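okay so I have been home from my gallbladder surgery for a little over a week and a few of you asked how the whole being-off-work thing is going. thread, because I'm on the couch and I have nothing but time

first, the couch. we have the Dufour sectional, the one everybody bought, and let me tell you it is a wonderful couch for two hours and a terrible couch for nine days. the corner seat has a dip in it now. the dip is shaped like me

the pillow situation: you want one to hug when you cough or laugh. they told me this at discharge and I nodded like sure, sure, and then my sister sent me a video of a goat on a trampoline and I learned. HUG THE PILLOW

food! I made a big plan to meal prep before I went in and what I did instead was buy 50 dollars' worth of soup. no regrets. the tomato one from Nostirier is the best thing I've eaten all month and I include my birthday dinner in that

the mushroom one from the same place tastes like a wet sweater, skip it

also toast. so much toast. I was told to go easy on greasy stuff for a while so I've gotten very into toast with a scary amount of jam on it

walking: I downloaded one of those step apps (Herometti, it's free, the ads are bad) and my first full day home I got 269 steps. that was bathroom, kitchen, bathroom, mailbox, and a long rest on the porch where my neighbor's cat looked at me with real concern

yesterday I got 1,404!! I went all the way to the corner and back and then slept through the entire afternoon like a baby. the app gave me a badge with a little sneaker on it and I am not ashamed to say I screenshotted it

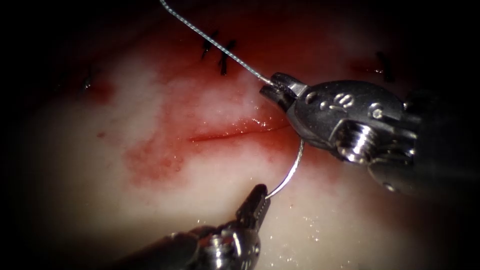 four stitches in and another one on the way, I think

anyway I dug out my old mending basket, so that's the new couch hobby. two socks done, one pillowcase, and the pocket of my gardening coat that's had a hole in it since forever (I lost a house key down the lining of that coat. found it! along with a cough drop)

my stitches look like a raccoon did them but they hold

clothes: everything with a real waistband is dead to me. I have been living in one nightgown and the big gray Brosteo sweatpants, which cost 80 bucks and which I made fun of my husband for buying. they are mine now. he's been told

things I wish I'd set up before I left for the hospital: phone charger with a long cord, a straw cup, slippers with backs on them, and the cat litter moved up somewhere I don't have to bend

people keep asking if I'm bored and yeah, a little? but I've also read three library books, and the last time I did that I was in high school. two mysteries and one about lighthouses. the lighthouse one was better than both mysteries

showers are back on the menu too, and I would like everyone to know my hair is clean for the first time in a while. I sat down after like I'd run a race

I have my follow-up on Sunday's other side (so, next week sometime, it's on the fridge) and then back to work part time if they give me the okay. my desk plant is in the hands of accounting. pray for it

if you've done this before, drop your soup recommendations below. nothing with mushrooms please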